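Women's team of Wandomora College has a new head coach

Tuesday, March 11, 2025
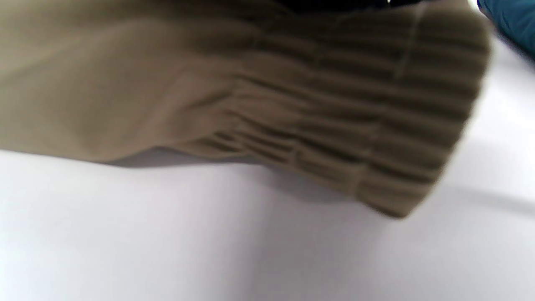 Wandomora College has named a new head coach for its women's volleyball team. The decision was approved last week by the athletic department, and the new coach starts her work with the team on the first day of spring practice. She comes to us from Elska, where she was the first assistant for the last two seasons and was responsible for defense and serve receive.

Many of our readers will remember that the position has been open since December, when the former coach left to be closer to family. In the months between, the two assistant coaches shared the work. They led the winter training, kept contact with the recruits and answered a great number of worried e-mails from parents. The department wishes to thank both of them, and we are glad to report that both will stay on the staff.

The search took longer than it was planned. The department received applications from 17 coaches, and the interviews were done first by video and later on campus. The final candidates were asked to lead a full practice with our players. It was a new thing for Wandomora, and the players liked it very much. After each practice they could write down their opinion, without a name, and the department read all of these notes before it made the choice.

The new coach played as libero in her own college years, and after that she played abroad for a short time until a shoulder injury ended it. She began to coach at a high school near Bergeron, where her team reached the regional final for the first time in the history of the school. At Elska she built a defense which was difficult for everybody in the conference, also for us. Those who sat in our gym last fall when Elska came to visit will not need more explanation.

At the meeting with the team she spoke mostly about serve receive, and this was a good choice of subject. Last season we lost several close sets because the first pass was too far from the net and our setter had to run for it. Our attack was strong when the pass was good, and very easy to read when it was not. The new coach wants to use three passers in every rotation and give the middle blockers more balls early in the set, so that the other team cannot only wait for our outside hitters.

She also told the players that every place in the starting group is open. This includes the places of the seniors. It may sound hard, but the players we talked to afterward were in good spirits, and one of them said that she had already gone to the gym the same evening to practice her jump serve.

Spring practice will be in the small gym until the floor of the main hall is repaired. The work is paid for by the college, and the hall should be ready before summer camp. When it is open again, it will have 1,000 seats, the same as before, but the bench side will have more space behind the end line. Visiting teams complained about this for many years – and our own servers too.

There will be two spring matches. The first one is at Fakard, and the second one is at home against Bergeron. Entrance to the home match is free. Please note that the small gym does not have many places to sit, so it is good to come early. Food and drinks must stay in the hallway, only water is allowed inside.

The recruiting class for next fall is not changed. All players who gave their word to the former coach were called by the new coach in her first days, and all of them still plan to come. One more setter is wanted, and the coach will travel to a few club tournaments this month to look for her.

Season ticket holders from last year keep their seats and will receive a letter with the price and the last day to pay. If you have moved to a new address, please tell the ticket office, because every year some letters come back to us. New season tickets go on sale after the fall schedule is confirmed by the conference.

The open evening with the new coach, where supporters can meet her and ask questions, will be held in the student center after the home match. Coffee will be served. You do not need to register, and children are welcome.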